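Ticket 744 – Gripper drops out of position mode after homing
Project: Onsri arm, student manipulation project
Opened by: Estrella Beltrán
Assigned to: Wiroj Thaweesak
Opened: 20 Aug 2018
Status: Closed, one follow-up

Summary
Gripper homes normally at startup, then ignores the first open command. The fingers stay together. The second command is accepted. Reproduced on the bag task and with no task loaded. Arm joints are not affected.

Setup
Two-finger gripper on the Sterkel controller board, serial link to the lab PC. Control code is the Dundemside branch, current as of this morning. Wrist camera running. Task file is zipper_bag, start pose unchanged from last week.

Log, Estrella
Power cycled the controller and the PC. No change.
Swapped the serial cable for the spare. No change.
Ran homing alone from the console. Homing reports done, mode reads back as "position". Sent open. No motion, no error code. Sent open again and the fingers moved.
Turned off the wrist camera stream to rule out USB load. No change, so I turned it back on.
Rolled back to the branch from before the homing cleanup. Fault gone. Rolled forward, fault back.

Please advise before I touch the homing code. The demo for the class is built on this branch and I would like to keep it.

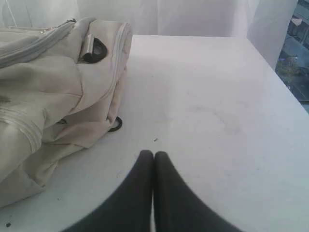

Reply, Wiroj
The rollback result points at the mode switch. The old homing routine waited 1000 ms after contact before it handed over to position mode. The cleanup took that wait out. The controller reports the new mode as soon as it gets the request, but it throws away any setpoint that arrives while the current loop is still settling. It does this silently – there is no error code for it in the Cernotby manual, I checked.

Don't put the fixed wait back. Poll the "settled" bit in the status word and send the first setpoint only when it is high. Add a timeout so the script can't hang.

Log, Estrella
Added the poll in home_gripper(), timeout set to 2 s. Ran homing plus open 6 times from a cold start. The first command was accepted every time. Ran the bag task once through the approach and open steps, also fine. The grasp step was not tested under this ticket.

Follow-up
Same poll is needed in the recovery routine after an overcurrent stop. It calls the mode switch directly and skips home_gripper(). Wiroj to open a separate ticket.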